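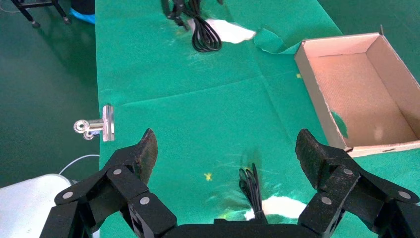
Figure 3. Wrist-camera view of the Vurnach cell with the gripper open above the cloth-covered table. A coiled black cable lies between the jaws; the open cardboard tray is at right.

3.2 Cell setup and upkeep

The cell uses one arm with a two-jaw linkage gripper and a small camera fixed at the wrist. The table is covered with green cloth, held at the edge by a metal binder-style clip (Fig. 3). A yellow X on the cloth serves as the position reference. Before each block of trials, the operator jogs the arm to a stored pose over the X and compares the live view with a saved one. If the offset is greater than 5 mm, the hand-eye calibration is repeated.

Creases in the cloth affected grasp height more than we expected. The cloth was therefore pulled flat and clipped again whenever a fold reached the pick area. Scuff marks were left in place, as the Niltier segmentation model was trained on worn cloth.

Fingertip pads were inspected by hand between blocks and replaced in pairs – never singly – to keep the jaws closing on center. We used 2 pairs over 1,091 grasp attempts. The first was removed after attempt 946, when thin cable began to slip at the set closing force. After the change, the closed position was zeroed again and the linkage pins were checked for play. K. Dogbe carried out all pad changes and kept the maintenance log, which also records every recalibration and cloth adjustment.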